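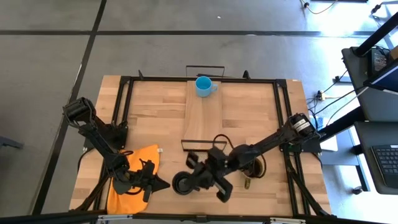
Annual electrical inspection at Grukerbridge House

The annual inspection of electrical equipment at Grukerbridge House will begin in November and is expected to last two weeks. Tenants on all floors are asked to read this notice and to pass it to colleagues who do not receive the newsletter.

The work will be carried out by Fekine, whose contract was renewed in the spring. Inspectors will start on the ground floor at 8.30 a.m. and move upwards, finishing with the shared kitchens and the meeting rooms. A timetable by floor will be posted beside the lifts. Tenants who need a room left until later in the day should write to Elfriede Gerlach at the building office before the inspection starts.

Last year 542 items were tested and 63 were withdrawn from use. Most of those withdrawn were extension leads and kettles. In several cases the item itself was sound and only the plug needed replacing, but the tenant had not left a contact name and the item could not be returned until the following month. A name and room number should therefore be fixed to every item, including those kept in cupboards. 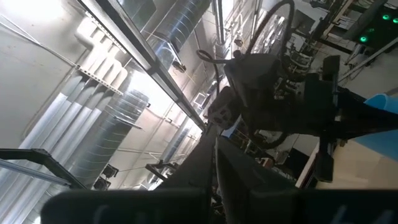

Flexible leads will be examined more closely than in previous years. The inspectors will look at the full length of each lead for cuts, flattening and loose outer covering, and at the point where it enters the plug or the equipment. Leads should not run under carpets, through door frames or behind radiators. The same applies to heavier cables of the ribbed kind, like the thick black one shown arching up and over and then dropping down again, and they should be left where an inspector can reach them. Leads found tied in tight coils will be unwound before testing – tenants are asked not to coil them again afterwards.

Extension leads may not be plugged into one another. This rule has been in the tenants' handbook for many years, but it was the most common cause of a written warning at the last inspection. Where a room does not have enough sockets, the tenant may apply for an additional one. The building office will meet up to half the cost if the application is received before the end of the inspection. Forms are available from Nima Karimi at the front desk.

Personal items brought from home, such as fans, lamps and chargers, are included. Items bought within the last twelve months will be looked at but need not be tested if the receipt can be shown.

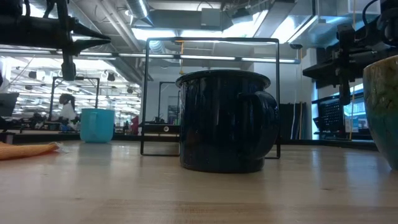
Horacio Gallardo has asked whether the small fridges and kettles kept in private offices might be treated as kitchen equipment and tested on the last day, as the present order means that some tenants lose the use of them twice. He adds that in his own office the kettle was labelled as passed last year and then removed two days later by a second inspector. The building office regrets this. Kettles and fridges in private offices will be tested once, with the rest of the room, and the label will be signed and dated at that time.

Items that fail will be marked with a red label and held in the ground floor store. They may be collected by arrangement or left for disposal at no charge.

Questions about the inspection should be sent to the building office in writing.

Recent items
Changes to Sunday opening hours
Skokel Room: new booking form
Cinzia Rinaldi joins the building office
Lift repairs, east stair
Bicycle store keys to be renewed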